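Household Goods and Their Claims
Handout 2: Storage and serving at the desk
Instructor: Suha Nimri

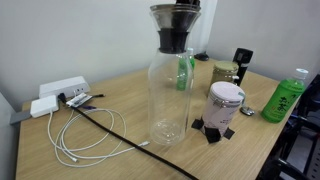
Fig. 1. Glass carafe with steel mesh filter, clasp-lid canister, lidded jar and bottled green tea on an oak-colored desk.

Start with the carafe, as the sellers always do. The Brerico leaflet in your packet says the narrow waist "improves the pour." Improves it over what? The leaflet never mentions a second carafe. A waist gives you somewhere to put your hand. I'll grant that much until somebody shows me a test.

The mesh filter is sold as the end of paper filters. Maybe. Mesh has to be scrubbed, and fine grit gets through it. Read Khasawneh, page 32, on what people say they clean and what they clean.

Now the canister. A wire clasp looks serious, and buyers pay for that look. The seal depends on the gasket, if there is one, and you can't judge a gasket from across a desk. Same caution for the jar: a lid is a lid until you've tested it.

Then there's the bottle marked お茶 (ocha, tea). Why keep a carafe and a filter if you also buy tea ready to drink? Majdi Khasawneh calls this "aspirational equipment." I think he overdoes it. People own both and use both, depending on the hour.

For next class:
Pick one container on your own desk. Write 400 words on one claim made for it and how you would check it at home. "It feels sturdy" doesn't count as checking.
Bring the container to Room 319, empty please.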